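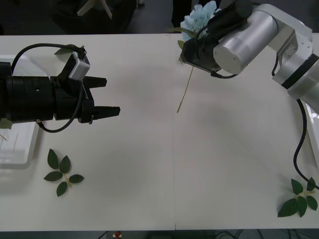 Station 2, Monday morning. Hydrangea and loose foliage.

I have worked at Plutico long enough to have assembled silk flowers entirely by hand, then with a hot wire jig, and since February at a bench with two robot arms on it. A few former coworkers have asked what the job looks like now. I have given each of them a different partial answer by text message, so I am writing down the full one.

Some background for people outside the trade. We receive stems in bulk cartons, sort them, straighten what got bent in transit, add or remove foliage, and bundle them for stores and event rental companies. Our main rental customer is Salia, which sends stems back to us after use to be graded and reissued. A returned stem goes to one of three places: reissue, repair, or scrap. Before February all of this was done by people sitting at tables. Most of it still is.

The arms were installed by Jiteck. They pick single stems, turn them for inspection, and lay them down for bundling. Each gripper has two fingers that close in parallel. The arms have small cameras mounted near the gripper, and the camera view goes to a monitor at the end of the bench, where one of us sits and grades. On paper the position is called cell operator. On the floor everybody calls it the chair.

The first thing that changed is what we look at. When you grade by hand, you feel a stem before you see it. A bad wire shows up as a soft spot under the thumb, and a loose head wobbles when you lift it. In the chair there is no thumb. You get a very close view of the flower, closer than any of us ever held one, and you make the call from that. For fabric damage I think the view is better than my own eyes. For anything inside the stem it is useless, so the repair table now does a bend test on every stem that comes across. That is added work, and it was not in the original plan.
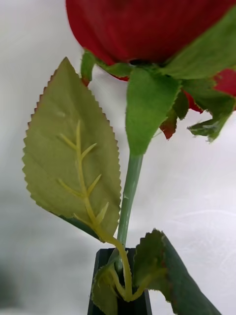
Rose, underside. Frayed sepal on the right, small nick in the stem.

Roses show the difference best. By hand, I graded a rose from the top and the side and would have passed a worn sepal without noticing it. The customer looks at the top too. On the monitor the underside fills the screen, and for the first two weeks our repair pile for roses was far too large. We were sending back flowers that had been perfectly acceptable the month before. Nothing about the flowers had changed. Ese Ezeani, who runs the repair table, carried a tray of them over to the chair, set it down, and asked which of these we would be embarrassed to put on a wedding table. There were very few. We then wrote a rule: fraying on the underside is a pass if it can't be seen at arm's length with the bloom facing up. Nicks in the stem pass unless the wire shows.

I mention this because the automation pitch was about speed, and the hard part so far has been deciding what counts as a defect. We had never written it down. Each grader carried a private standard, and the standards were close enough that it didn't matter. Now there is a two-page sheet, and arguments about the sheet are a regular part of the shift.

Numbers, for those who asked. My best shift in the chair so far is 347 stems graded. My normal hand shift was higher than that, and I say so to anyone who visits. The arms are slow with anything that has a heavy head on a thin stem, because the stem rotates in the grip and the approach has to be repeated. Where they help is the last two hours of the day. My hand count used to fall off badly after the afternoon break, and the bench doesn't fall off. My wrists also don't hurt at night, and I would put that ahead of the count.

The training was 12 hours spread over a week. Most of it covered stopping the arms, restarting the arms, and clearing the table between batches. I would have preferred more time on recovering from a bad pick, which accounts for most of my walking. Loose leaf sprigs are the usual cause. They come off in the carton, land flat on the table, and lie too close to the surface for a clean grasp at the default height. Jiteck changed the height setting once, and it helped with the larger leaves only. 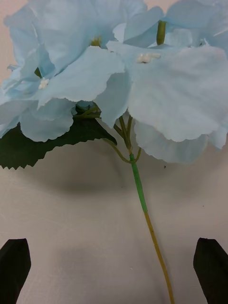

Hydrangeas are a separate problem. The head is wide, the petals droop over the place where the small stems join, and the only good spot to grip is well below that. Grip too high and you crush the lowest blossoms. The Okafor line has a taped section on the upper stem, and we settled on gripping beneath the end of the tape. The tape slides under pressure and leaves a wrinkle that has to be rewrapped by hand. I suggested this in the second week. It went into the settings the same afternoon, which surprised me, as my suggestions about the break room have been pending for years.

As for jobs: the sorting crew is the same size as before. Two people moved from grading to repair, one by choice. The repair table is busier and the chair rotates every 80 minutes. That interval was ours. Management had proposed half a shift, and after one trial of it none of us could judge a shade of blue by lunchtime.

Pay for the chair is the same as for hand grading. We have asked for a differential and have been told it is under review. The peony cartons from Salia are due back next, with larger heads and the same thin wire, so I expect to be spending a lot of time on my feet.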